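ホーム | 製品 | 導入ガイド | サポート | お問い合わせ
印刷する | メールで送る

Halteo 導入ガイド
第3章 設置場所と周辺機材の計画

この章では、Halteoを発注する前に決めておく項目を説明します。見積依頼書に記入する数値は、すべてこの章の手順で確定できます。本体の仕様は第2章、電源投入後の設定は第5章を参照してください。

3.1 作業区画の決定

1. 設置予定室の図面を用意し、柱、扉、コンセントの位置を書き込みます。
2. ロボットが停止して作業する位置を図面に記入します。棚の前、作業台の前など、物を取る場所と置く場所はそれぞれ別の区画として数えます。
3. 床にテープを貼り、図面の区画を実寸で再現します。床材と見分けやすい色を選んでください。
4. 区画の間を人が歩き、台車の脚やキャスターに当たらないことを確認します。
5. 区画の数を見積依頼書の欄Aに記入します。

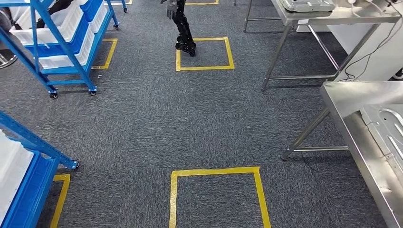

図3-1 床のテープ区画と、通路をはさんで配置した棚台車・作業台

注記：テープは仮のものでかまいません。発注後に区画を移動した場合は、図面の版数を更新して販売店に再送してください。

注意：キャスター付きの棚は、清掃や補充のたびに位置がずれます。ロック機構のあるものを選ぶか、床に棚の定位置も表示してください。ずれによる再調整は保守契約の対象外です。

3.2 棚と作業台の選定

棚、台、容器は本体価格に含まれません。既存の備品を使う場合も、次の手順で適否を確認します。

1. 容器の外寸と、満載時の質量を測ります。
2. 棚の段ごとに、容器の上に手を入れるすき間があるか確認します。
3. 作業台の天板の高さを測り、欄Bに記入します。高さの異なる台を併用するときは台ごとに記入してください。
4. 天板が光を強く反射する場合は、欄Bの備考に「反射あり」と書きます。ステンレスの天板はこれに該当することがあります。
5. 不足する備品を一覧にし、GusierカタログまたはEda社の什器見積で単価を調べます。

注記：什器の納期は本体の納期と一致しません。本体の到着が先になると、設置作業が二度に分かれ、出張費も二回分かかります。什器を先に発注してください。

3.3 ハンドと対象物の確認

標準ハンドで扱えるかどうかは、実物で判断します。図面や写真だけで機種を決めないでください。

1. 扱う部品を種類ごとに3個ずつ用意します。
2. 部品ごとに、つかむ位置を決めて印を付けます。穴や切り欠きのあるパネルでは、縁をつかむのか、開口部に指を通すのかを明記します。
3. 販売店の実演に部品を持ち込み、把持と移動を試します。1種類につき10回を目安とし、結果を欄Cに記録します。

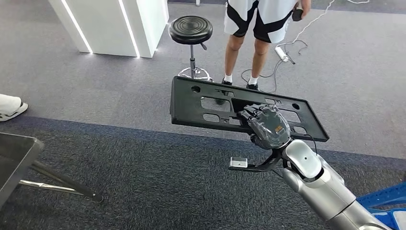 4. 落下または持ち直しがあった部品は、つかむ位置を変えて再度試します。それでも安定しない部品は、追加ハンド（Fangシリーズ）の見積対象とします。
5. 試験には現場の担当者が立ち会い、停止操作の方法もあわせて確認します。

注意：動作中の腕の下に手や足を入れないでください。立会者は、腕が届く範囲の外に立ちます。

注意：床に電源タップや配線がある場合は、走行する経路から外すか、配線カバーを用意します。カバーの費用は欄Dに計上してください。

3.4 予算の組み方

1. 本体、追加ハンド、什器、電源工事、教育、保守の六つに費目を分けます。
2. 本体価格の63％を発注時、残額を検収時の支払いとして資金計画に入れます。
3. 保守は初年度分を本体と同じ年度に計上します。
4. 現場担当者の教育時間として、1人あたり40時間を見込みます。この時間の人件費は見積書に載らないため、社内の予算に別途計上してください。
5. 欄AからDまでがすべて埋まっていることを確認し、図面を添えて販売店に送付します。

注記：6月は年度計画の見積依頼が集中します。この時期に提出する場合は、回答までの日数を販売店に確認してください。区画数を後から増やすと再見積になります。増設の予定があるときは、欄Aの備考に将来の区画数も記入してください。

次へ：第4章 搬入と開梱

当サイトでは、利便性向上のためCookieを使用しています。閲覧を続けると、Cookieの使用に同意したものとみなされます。［同意する］［設定を変更］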